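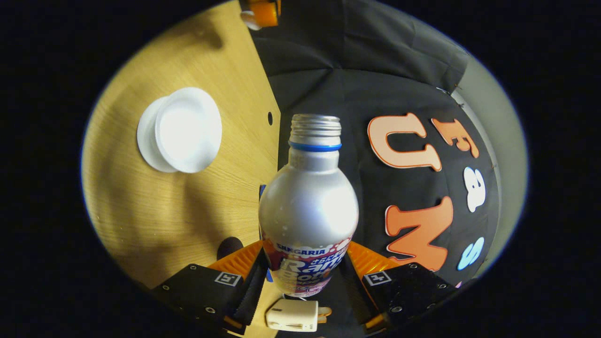 Gumemum GB-3 replacement closure for threaded aluminium drinks bottles

Product code: 773
Sold in: packs of 3
Status: in stock at Rastudside

The GB-3 is a reusable screw cap for single-wall aluminium bottles with a rolled metal thread. It replaces the original cap where this has been lost, dented or stripped. It does not fit glass or PET bottles, even where the neck looks similar.

Specification

Shell: aluminium, clear lacquer
Liner: food-grade silicone, removable
Thread: continuous, right-hand
Tamper band: none
Colours: plain, black

Choosing a size

Measure the outside of the thread at its widest point, with calipers, and compare it with the Lamport neck chart (sheet 496, supplied with each pack). Take two readings at right angles. If they differ noticeably the neck has gone out of round and no cap will seal on it. Do not measure across the roll at the lip.

Fitting

Wipe the thread and lip with a dry cloth. Seat the liner flat in the cap, smooth face outwards. Start the cap by hand and turn it until the liner touches the lip, then a further quarter turn. Pliers and strap wrenches will distort the shell.

Use

Suitable for still water, cordial and cold tea. Not suitable for carbonated drinks, hot liquids or anything under pressure – the cap has no vent. Not for freezer use. Printed bottles should be washed by hand, as most labels will not stand up to a dishwasher. The liner may be boiled. Replace it after 300 openings or when it takes a permanent mark from the lip.

Changes

The January batch has a deeper knurl than earlier stock. Thread and liner are unchanged, and old liners fit new caps. The Thibodeau cap, which we used to list as an equivalent, has a shorter skirt and is no longer recommended for these necks.

Spares

Liners are sold separately under the same code with the suffix L. Trade enquiries to Dexter Ruiz-Ortega. Questions on neck sizes to Igor Skála – please include both readings.

Page revised April 20, 2025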